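Wear the Good Stuff on a Monday

I wore my nice earrings to buy dish soap last week, and I'd like to make a case for it.

I grew up in a house where good things were kept for good occasions. Good plates, good towels, good jewelry. The towels were peach and I never once dried my hands on them (I'm not sure they would have soaked up anything, they were so stiff). The jewelry lived in a drawer under the winter scarves, and it came out for weddings and for one dinner every December. I figured this was just how grown women did it. You had your everyday stuff, which was a watch, and then you had your Good Stuff, which you visited.

So of course I did the same thing. When I got my first real paycheck I went down to Merrick, the little shop by the bus station that closed a few years back, and I spent 179 dollars on a necklace. That was a crazy amount of money for me! I wore it out of the store, got nervous on the bus, took it off, and put it in my coat pocket. In nine years I wore it maybe a handful of times. I was saving it. I couldn't have told you for what.

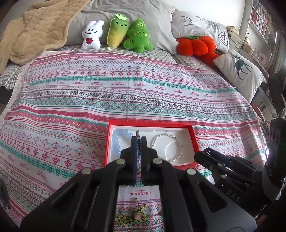 So what is the good stuff waiting for? Mostly for a fancier life than the one most of us have, and the jewelry will sit in its box until we stop expecting that life to send an invitation.

I know the arguments on the other side, because I've made them all. You'll lose it. You'll break it. You'll look overdressed at the post office. Well, I did lose something. I bought a pair of clip-ons at the Tranoso street fair, wore them every day for a summer, and one of them went off somewhere between my car and the library. I was sad for an afternoon. But I remember that summer with those earrings in it, and I can't say that about most of the things I own that are in perfect shape.

And the overdressed thing is in our heads, I think. The woman at the pharmacy counter told me my necklace was pretty and then told me a long story about her sister's ring, and we held up the line, and it was the best part of my day. People like to see something shiny on a gray morning.

My one worry is a fair one, and it's about family pieces. If a bracelet was your grandmother's and there will never be another, I get why you'd be scared to bang it around on a shopping cart. I go back and forth. My aunt takes the hard line here and says the family pieces stay home, period. But I do think my grandmother would rather have it scratched on my wrist than shiny in the dark. She wore lipstick to hang laundry. I have the evidence in several albums.

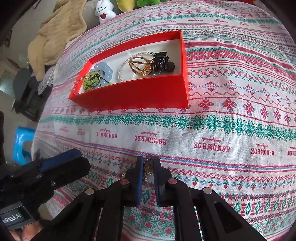 A little gold tone never hurt a plain outfit.

It doesn't have to be expensive, either, and I want to be clear about that, because some of the "treat yourself" talk out there is really just shopping talk. I have a Wurnetti brooch that was marked down to two dollars at a yard sale with the pin bent, and I straightened the pin with my teeth (don't) and it goes on my coat all winter. I love it as much as the necklace, maybe more. The point is to use what's already in the drawer. I bet you have something in there right now that you haven't touched since somebody's graduation.

My aunt is 76 and last month she started drinking her morning coffee out of the wedding china. Just decided. She's chipped a saucer already and she called to tell me about it, and she sounded thrilled. I'm still working on her about the bracelets.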